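Parallel gripper for drive carrier handling: stock fingers or longer ones, and where to put the camera?

Last updated 2026-07-25

Print this page
E-mail this page

Posted by halvard_k

I am comparing two parallel grippers for a teardown cell that works on old desktop towers. The task at the moment is the hard drive carrier: reach into the open case, take the blue plastic carrier between the fingers, and bring it clear of the bay without touching the board or snagging a cable. Later we want to put carriers back in as well, but removal comes first.

Gripper one is a Hurnanix unit, electric, force set in percent and not in newtons. Gripper two is an Arasen, also electric, slower, with a proper force reading over the bus. Both are on the same six-axis arm and run from the same controller. The camera is a small one mounted at the wrist, looking forward between the fingers.

So far I have done 52 trials with the Hurnanix and stopped there, with 11 failures. Most of the failures are the carrier rotating in the grip as it leaves the rail. Two were the fingers catching a cable loop on the way in. The Arasen rotates the part less but takes so long to close that I have not run a full set.

The geometry on a Dell tower is typical of what we get. The optical drive cage is above, the board is to one side with power and SATA cables hanging over it, and the fingers have to come in at an angle. The fingers are thick for most of their length, so there isn't much room left beside the carrier once it is held.

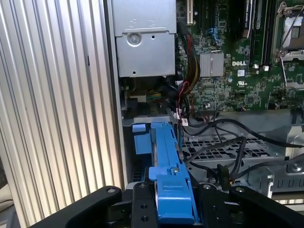 Bjartur Frandsen wrote back that the finger length was a side issue and that he would look at the grip point first. A carrier held near one end will pivot about the pads whatever gripper is behind them, he said, and a higher force setting only bends the plastic.

That may be right, but I can't move the grip point much with the fingers I have. What I would like to know:

Has anyone run longer, thinner fingers on either of these without losing too much stiffness at the tip?

Is a wrist camera enough for this, or do I need a second fixed camera looking down into the case? With the part in the grip, the fingers and mounting plate take up a good share of the view, and I lose sight of the rail.

I can change pads, fingers and camera bracket. I can't change the arm or the controller before the next review.

Posted by Bjartur Frandsen

To expand on what I sent earlier. There are three separate problems here and the gripper brand only affects one of them.

Rotation. Measure where the pad center lands relative to the carrier's center of mass with a drive fitted. Do it with the drive in, because an empty carrier will tell you nothing useful. If the offset is more than about half a pad length, you will get rotation as soon as the rail stops supporting the part. A softer pad with more contact area helps more than force does. I used 2 mm silicone on flat aluminum pads in June and it held well enough, although it picks up dust and has to be wiped.

Force. Percent settings on the Hurnanix don't map to anything linear at the low end. Put a load cell between the fingers and write down your own table. Do this warm, after the motor has cycled for a while — the first readings of the morning will be off.

Pull direction. Check the compliance setting on the arm. If the arm is stiff across the rail axis and your case is seated a degree out, the carrier binds, then lets go all at once. In the log that looks like a slip. Run the extraction with low stiffness sideways and high stiffness along the rail and see how many of the 11 go away before buying anything.

On cameras: keep the wrist one for approach and grasp. For the extraction itself you don't need to see the rail if you log force along the pull axis. Release shows up as a clear drop.

Posted by tmarsh_cell4

get the Skov fingers, they're longer. fit the Arasen with an adapter plate, don't know about the other one

Posted by o_lindqvist

I would add the fixed camera. The force trace shows that the carrier has released, but it doesn't show that a SATA cable is coming up with it. We have ours on a post beside the case, looking down at a slant, and only use it for a before and after check on the cables. It does not need to be calibrated to the arm for that. A cheap board camera is fine provided you fix the exposure, as a bare metal side panel throws glare and auto exposure hunts.

For the longer fingers, stiffness was acceptable for us at 102 mm in steel. We tried printed ones at the same length and the tips spread under load. Taper them over the last part only and leave the base thick. Re-enter the tool mass and center of gravity in the controller afterwards or the force readings drift with wrist angle.

One more point on comparing the two units: run the Arasen set in full before deciding. Slow closing is easy to hide by starting the close during the final approach.

Related items

Skendero wrist camera bracket: hole spacing
Low force repeatability on electric grippers
Setting tool center of gravity after a finger change
Silicone or urethane pads for plastic parts
Keeping cables clear during drive bay removal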